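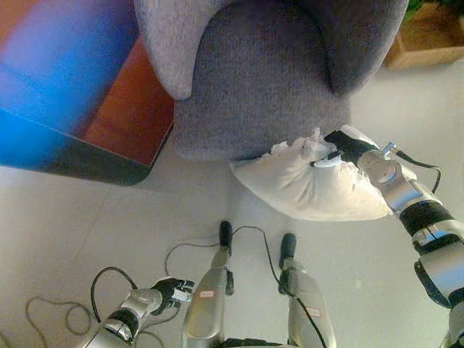
4.2 Règles de travail au sol avec un humanoïde sur jambes

La présente section s'applique à toute séance où le robot saisit un objet souple (coussin, oreiller, linge plié) à proximité d'un meuble. Elle complète la section 4.1, consacrée à la mise sous tension. Les câbles posés au sol sont la première chose à contrôler : un câble noir qui forme des boucles près des pieds, sur un carrelage clair, se repère facilement, mais il doit tout de même être écarté de la zone d'appui avant tout déplacement. Le câble fin qui part du dos de la main et longe le bras doit garder du mou quand la main va chercher l'oreiller contre le fauteuil.

Préparation de la zone

1. Délimiter la zone de travail. Aucune personne ne s'y tient pendant le mouvement.
2. Vérifier que le sol est sec et plan. Retirer les tapis.
3. Placer le meuble à sa position définitive. Laisser 60 cm libres de chaque côté du robot.
4. Faire passer les câbles derrière le robot, jamais entre les jambes.
5. Tester l'arrêt d'urgence, puis réarmer. Noter l'essai dans le registre Stillon.

Saisie et dépose

6. Régler la vitesse des bras à 21 % pour le premier essai de chaque séance.
7. Approcher l'objet par le bord supérieur, doigts ouverts.
8. Fermer les doigts jusqu'à ce que le tissu plisse, puis attendre la confirmation de prise dans l'interface Pevar.
9. Garder l'autre main à distance du meuble. Si elle doit intervenir, suspendre d'abord le mouvement en cours.
10. Soulever, puis déposer sans lâcher l'objet en hauteur.

Note. Le couple de serrage par défaut convient aux textiles. Ne pas dépasser 70 % de la valeur maximale, même pour un objet lourd.

Attention. Ne jamais dégager à la main un câble pris sous un pied lorsque le robot est en appui. Soutenir le robot avec le portique, couper les moteurs, puis libérer le câble.

Attention. Les étiquettes à bordure rouge apposées sur les jambes doivent rester en place. Une étiquette décollée ou salie est remplacée avant la séance suivante.

Fin de séance

11. Ramener les bras en position de repos.
12. Couper les moteurs avant d'entrer dans la zone.
13. Enrouler les câbles et examiner les gaines sur toute leur longueur.

Tout incident est signalé à Vaida Mägi, poste 17, y compris lorsqu'il n'y a pas de dégât. À Plultisholm, la remise en service est autorisée par Lionel Tessier ou, en son absence, par Ama Odoi.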